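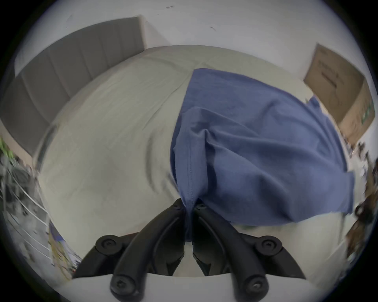
Holtgate Opens Its Equipment Planning Worksheet to Small Laundry and Linen Operators

WASITZ, November. I've been bugging our team to let me write one of these myself, so hello! I'm Uyên Vi, I run planning at Holtgate, and I get to tell you that the worksheet we've been using in-house to budget for folding automation is now free for anybody who wants it.

Some background. When we started pricing equipment for our own pilot, the quotes came in all over the place, and hardly any of them covered the same things. One had training in it, one had spare fingertips, one had neither but threw in a very nice cart. So we made a sheet. It grew (they always do) and it now has 66 lines, starting with the hand-held grippers people use to record folding work and going all the way up to a two-armed station with a service plan.

The hand-held stage is the part I'd love more buyers to look at. You can put a pair of grippers in the hands of someone who already knows how to fold, let them work on ordinary clothes on an ordinary bed, and learn a lot about your own items before you sign for anything with a motor in it. T-shirts are a good place to start. They're soft, they bunch up, and the hems and sleeves go wherever they like. 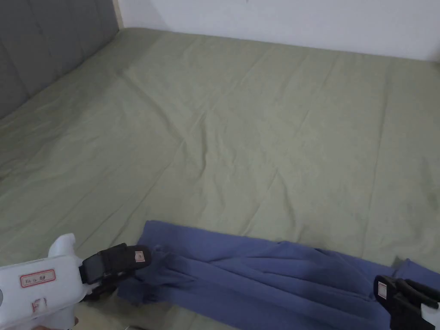 Budget for two grippers per person, plus a spare. Our own first order missed the spare, and we paid rush shipping for it, so there's now a line for that too. Labels, screws, replacement finger pads and storage all get their own lines, and so does staff time, which was our biggest cost by a mile. We logged 336 hours of it in the pilot and had planned for a good deal less!

Lâm, our partner on the software side, tested the sheet against 2781 recorded folds and helped us work out how much storage to plan for. Grostora will host the download and keep the price ranges fresh, with updates every quarter.

Along with the worksheet we're offering nine planning calls to shops that are buying for the first time. There's no sales pitch on these. Bring your floor plan, your item list and whatever quotes you've got, even the confusing ones, and we'll go through them line by line with you.

The worksheet is on the Grostora download page now, and call requests go through the Holtgate front desk in Wasitz. Ask for me by name and I'll get back to you myself.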